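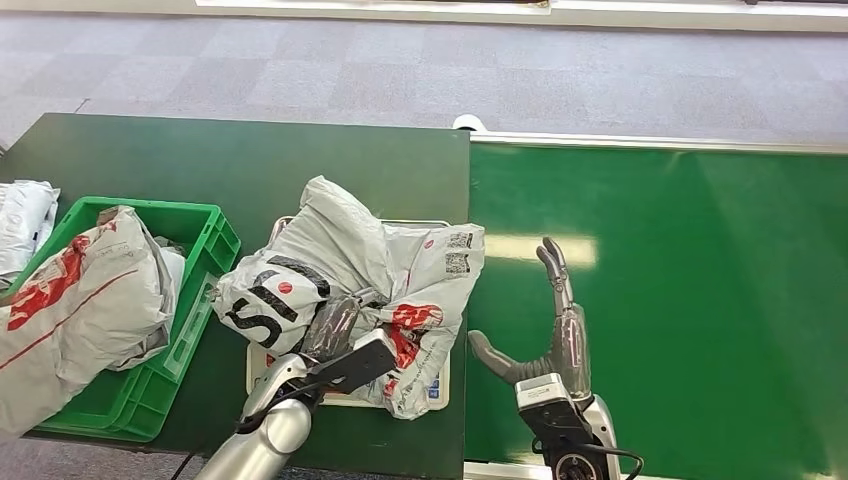

4. Lighting and the recording of paint damage at handover

4.1 Why the lamps matter

Most disputes over paint damage on returned lease cars come down to what the inspector could see on the day. The lease contract defines a chargeable scratch by its length and by whether it can be felt with a fingernail, but an inspector has to find the scratch before either test can be used. Finding it depends on reflected light. A smooth painted panel acts partly like a mirror, and a lamp or window in the wrong place puts a bright patch on it. The effect is common to glossy surfaces of any kind. In Figure 1 a long, cream-white reflection lies across part of the bright green surface, while the dark green tabletop beside it is a separate area with its own tone. On a car door a patch of that shape can cover a handle recess, and the inspector has to move to one side to check what is under it. Inspectors who are short of time do not always move.

The earlier sections dealt with the wording of the lease contracts and with how charges are passed on to the customer. In this section we look only at the inspection itself. The data come from two return sites run by the leasing firm Drovum. The first, Guerra, is a converted dealership with large front windows. The second, Brakden, is a storage depot with no windows in the inspection bay and strip lamps fixed to the ceiling. Both sites use the same paper checklist and the same tablet software, Duvix, to log damage by panel.

4.2 Procedure

We followed 401 passenger cars through return inspection. Each car was inspected once under the usual light of the site by the inspector on duty, who knew that a study was going on but was not told what it measured. The car was then moved to a lit tunnel and inspected again by Marisa Pellegrini or Tullio Serra, neither of whom had seen the first report. Light in the tunnel was set to 2,000 lux at door height and checked every Monday with a handheld meter. We treat the tunnel report as the reference. It is not perfect, and we return to its limits in Section 4.5.

Cars with aftermarket wraps were left out, as were cars with matte paint. Vans were also left out. Their side panels are much larger than those of the passenger cars, and the Duvix panel map divides them differently. A car that arrived dirty was washed and dried before the first inspection. The Guerra site had its own wash bay, and cars at Brakden were taken to an outside wash on the same road. We did not control how the cars were dried. Several inspectors mentioned water spots as a nuisance, and they were logged as a remark and never as damage.

For each panel we recorded whether both reports listed damage, whether only one did, and whether neither did. Paint color was coded from the registration papers and grouped as light, dark or silver. Red, blue and green cars were placed in the light or dark group by Cinzia Testa, working from the manufacturer's color chart. The time of the first inspection was taken from the tablet log.

4.3 Results by site and color

The duty inspectors missed more at Guerra than at Brakden. This went against our expectation, and against the view of the site managers, who both considered daylight the better light for the work. The difference was largest for dark cars inspected in the afternoon, when the sun came through the front windows and fell on the side of the car facing the street. The doors on that side accounted for most of the missed scratches. Roofs and hoods did not differ between the sites.

At Brakden the pattern was more even over the day, as would be expected in a bay without windows. The misses there were mostly low on the car, on sills and the lower edge of the bumpers, where the ceiling lamps gave little light. Dents were missed less often than scratches at both sites. A dent bends the reflection of a straight lamp, and inspectors at Brakden said they looked for that bend as they walked along the car. At Guerra there was no straight lamp to look for.

Silver cars gave the fewest disagreements between the first and second reports. Light cars came next. We did not find a difference between flat and metallic paint once color group was taken into account, although the flat group was small.

4.4 Cars inspected under film

A number of cars at Brakden came back with clear transport film still on the hood or the mirror housings. The checklist says that film must be removed before inspection. In practice it was sometimes left in place when the car was going straight on to another depot. Loose film is a poor surface to look through. Each crease has its own highlight, and a highlight can look like a scratch or hide one. The same play of light is found on other thin plastic (Figure 2).
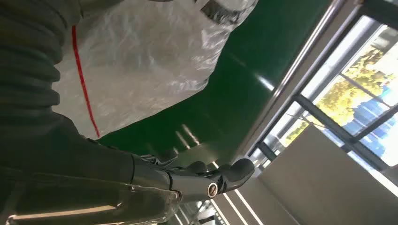
Figure 2. Wrinkled plastic with highlights: clear sleeve along the lower part of a robotic forearm, with a large translucent bag hanging above the arm.

We kept the filmed panels in the data set but report them separately. The first inspector logged scratches on several filmed panels where the tunnel report, made after the film had been taken off, found none. On unfilmed panels this kind of error was rare, and nearly all errors were misses. A customer charged on the basis of a filmed panel would therefore have good reason to ask for a second look. We found no case in which such a charge had been sent out, but we only had access to the inspection records and could not see the final invoices.

4.5 Limits

The tunnel inspectors worked without time pressure and the duty inspectors did not have that advantage. Part of the gap between the two reports must come from this, and our design cannot separate it from the effect of light. Ctibor Paulík, who reviewed the protocol, suggested a third inspection under site lighting with no time limit. The depots could not hold the cars long enough to allow it.

The two sites also differ in their staff. Inspectors at Brakden had on average been in the job longer. We asked for individual training records and were given them for Guerra only, so experience is not included in the models in Section 5.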